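Tax paperwork at the kitchen table: tips that worked for us

Sorting the household tax stuff again so am writing it all down before I forget. Additions from readers at the bottom. Not advice from a professional, just a kitchen table and a lot of envelopes.

Start with one box
Any box. Everything official goes in unopened if you must, but it goes in. Payslips, bank interest letters, council tax bill, pension statements, the brown ones. Do not sort as you go. I tried sorting as I go for years and ended up with four piles and a fruit bowl full of P60s.

Then one evening a month, Tuesday for us, tip it out. Open, flatten, date in pencil top right corner. Staples out. Half an hour, kettle on.

Folders
Plain card ones. One per tax year, April to April, NOT January to January. Sounds obvious, I got it wrong twice. Write the year on the tab and on the front, tabs fall off.

Inside each:
Money in (wages, pension, interest, rent if you have a lodger)
Money out that counts (work costs, gift aid, pension payments)
Letters from the tax office
Copies of whatever you sent back

Nothing else. Guarantees and boiler bits live in a different drawer.

Receipts fade
Till receipts go blank if left on a windowsill or near the cooker. Photograph them the same day, flat on the worktop, good light from the side so there's no shadow of your own head across the total. Name the picture with the shop and the amount. Keep the paper as well, in an envelope, dark place. Don't laminate them, the heat turns the whole thing black. Ask me how I know.

Sticky tape over the print does the same but slower.

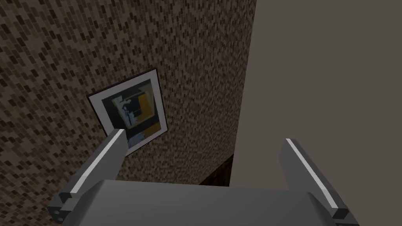 Brown mosaic tiles meeting a plain wall.

Working from home
If you're self employed and do the books at home, keep a note of the hours. Ours is a cheap calendar on the back of the pantry door, pencil on a string. Just a number in each square. Add up at month end and put the total in the folder. Much easier than trying to remember October in January.

Same for mileage. Notebook in the glovebox, date, where to, miles, why. One line. If you leave it a week you'll be making it up.

The council tax bill
Read the actual bill, not only the monthly figure. Check the band, check any discount is still on there. Living alone, student in the house, someone moved out, all worth a phone call. Ours came to 2,132 for the year and the single person discount hadn't been taken off after my brother left. Rang up, sorted, new bill came. Write down who you spoke to and the time. Keep that with teh bill.

Put it by
If tax isn't taken from your wages, move some money every time you get paid, same day, before the shopping. Separate account, no card for it. I do 28 pounds out of every hundred, which is more than I need and leaves a bit over. Your number will be different so work it out.

Jars are fine for the window cleaner. Not for tax.

Passwords
Written in a notebook, in the house, not on the fridge. Log in well before the deadline to check it still works. A replacement code may come by post and the post is the post.

Shredding
Don't rush it. Check how long you have to keep things before you bin anything, longer for self employed. When you do shred, do it over an old sheet, bits get everywhere. Good in the compost in small amounts, no shiny paper or window envelopes.

Readers' tips

Kirsty Lowther: bulldog clips instead of staples. Scanning takes half the time.

Salamatu Ankrah: I put a sheet at the front of each folder listing what should be in it and tick things off as they turn up. Can see straight away which bank hasn't written.

Alby Gilchrist: biscuit tin for receipts, lid keeps the light out. Was owed 335 back one year and only had it becuase of that tin.

More to add on lodgers when I get a minute. Nuala, yours is on the list.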